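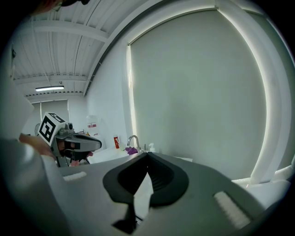
From: Merle Doolan
To: Te Moana choir list
Subject: Re: Breathing in the long phrase, and the new hall

Dear all,

Thank you, Glenys, for your message. I copy the main part of it here, so that the people who joined in August can follow.

> Glenys Bright wrote:
> I listened again to our recording from Clonano and I am not
> happy with the second song. From bar 25 the altos all take a
> breath in the same place, and then the line has a hole in it.
> Should we mark the breaths in the score, or should everybody
> decide alone? Also, does anyone know if the piano in the
> Vadurthorpe hall has been tuned?
> Glenys

About the breaths: I sang for many years in a choir in my own country, and there we never marked them for each singer. We had only one rule, that you may not breathe at the bar line, and you may not breathe when you hear your neighbor do it. It was difficult for the first month. Later it went by itself. I would like us to try this before we write anything with a pencil, but if the altos prefer marks, I will not fight.

I also think that our tempo is a part of the problem. Rhys took it at 108 in the last rehearsal and I could reach the end of the phrase with air left. In Clonano we were clearly slower. Rhys, can you tell us which tempo you really want? I don't mind which one, only I must know it when I practice at home.

About the piano: I wrote to Lachlan Rewi, who has the keys of the hall. He answered that it was tuned before the summer, but the lowest octave is still not good. For our program this is no problem, because we use these notes only in the last piece, and Ruby-Lee says she can play them one octave higher.

Two small things more. The alarm code at the side door is changed, please ask Lachlan for it and do not send it to this list. And I have found a black folder with the name Jonent printed inside the cover. It contains the tenor part of three songs and a bus ticket. I will bring it to the next rehearsal, at 7:15 as usual.

With kind regards,
Merle

P.S. Glenys, could you send me the recording again? The link you gave does not open on my computer.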